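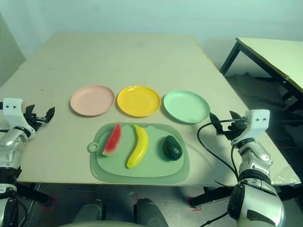
おままごとの食器って、色と食べ物を対応させる遊び方をするなら何色が正解なんでしょうか。育児サイトを見ると「色合わせで認知力が伸びる」と必ず書いてあるのですが、正直かなり疑っています。うちの組み合わせは、お皿がピンク、黄色、ミントグリーンの三枚、食べ物がスイカとバナナとアボカドです。バナナは黄色のお皿で迷いようがないとして、アボカドは濃い緑なのにお皿は淡いミント色だし、スイカに至っては実が赤で皮が緑です。ピンクに置くのが「正解」なのか、皮を見て緑に置いた子は間違いなのか。二歳半の娘は毎回スイカを緑のほうに持っていきます。直すべきですか。

それともう一つ、まな板も緑系(くすんだセージグリーン)で、遊び終わると娘はアボカドだけまな板に置いたまま「おしまい」と言います。お皿は全部で三枚とも同じくらいの大きさなので、大きさで分けさせることもできません。木製のセットに買い替えろと義姉には言われていますが、Provariのセットは見積もったら送料込みで94ドル、円安の今はとても出す気になれません。買い替えて何か変わるものなのか、実際に使った方の話が聞きたいです。宣伝っぽい回答は要りません。

投稿者:Emiko Kudo

まめしば二号

直さなくていいと思います。というより、直す根拠がどこにもないです。

スイカの皮は緑なんだから、緑の皿に置く子は皮を見ているだけですよね。うちの上の子も同じで、私が何度「赤いからピンクだよ」と言っても聞きませんでした。よく考えたら赤とピンクだって同じ色じゃないんです。大人が勝手に「近いからこっち」と決めているだけで、二歳児からすれば緑と緑のほうがよほど筋が通っています。

「認知力が伸びる」のほうは私も信用していません。下の子が通っていた教室でOvlowという色合わせの教材を週に一回、18回分やらされましたが、終わったときに何が伸びたのか先生に聞いても「集中力がついてきましたね」としか言われませんでした。同じ時期に教室に行っていない近所の子も、普通に色の名前を言えるようになっていました。色の名前を覚えるのは確かに覚えます。でもそれは毎日誰かが「黄色だね」と言っていれば覚える話で、お皿の手柄かどうかはわかりません。

うちで続いたのは、色ではなく注文ごっこでした。「バナナひとつください」と言って、どの皿でもいいから持ってきてもらう。慣れたら「黄色いお皿でアボカドください」とわざと合わない組み合わせを頼みます。これは結構笑います。言葉を二つ聞き分けないといけないので、色合わせより難しいはずです。効果があるかと聞かれたら知りません。夕飯の支度の間、14分もてば私は満足です。

まな板にアボカドが残る件は、単に色がなじんでいるのかもしれないし、皿まで運ぶのが面倒なのかもしれません。気になるなら、まな板を別の色の布の上に置いて様子を見てください。それでも残すなら色は関係ないということになります。

Oda店長(中古おもちゃ)

Odaという小さな店で中古のおもちゃを扱っています。買い替えについてだけ書きます。

木製に替えれば長く遊ぶ、というのは売る側がよく言うことですが、店に持ち込まれる品を見ている限り、木製もプラスチックも手放す時期は大して違いません。Bemarlowの木製セットなど、ほとんど傷のない状態で入ってきます。きれいなまま来るというのは、つまりあまり遊んでいないということです。

木製の利点は、手に持ったときの重さと、見た目が部屋になじむこと。欠点は丸洗いしにくいことです。お皿もまな板もプラスチックなら、よだれがついてもすぐ洗えるので、二歳半ならそちらのほうが楽でしょう。どうしても何か足したいなら、果物を一つ二つ、中古で買えば十分です。うちではばら売りが一個518円です。赤いもの、たとえばトマトかいちごを足すと、スイカとの仲間分けができて色だけの遊びから離れられます。宣伝は要らないとのことなので店の場所は書きません。

きのこ汁

ピンク=スイカが正解。説明書にそう書いてあった気がします。木製のほうが絶対に脳にいいので買い替えをおすすめします。

最終更新:2022年7月21日

読者コメント

ねぎま:三番目の人、「気がします」と「絶対に」が並んでいるのがすごい。出典をお願いします。

とび:黄色いお皿でアボカド、さっそくやりました。息子に「ちがうよ!」と本気で怒られました。うちにはまだ早かったようです。

まめしば二号:とびさん、うちも最初は怒りました。五月ごろから急に笑うようになったので、少しあけてからまた試してみてください。

Emiko Kudo:皆さんありがとうございます。スイカは直さないことにしました。買い替えもやめます。義姉にはこのページを見せるかどうか考え中です。きのこ汁さん、説明書を見直しましたがお皿の色の話は載っていませんでした。

当サイトでは、利便性の向上とアクセス解析のためにCookieを使用しています。閲覧を続けた場合、Cookieの使用に同意したものとみなします。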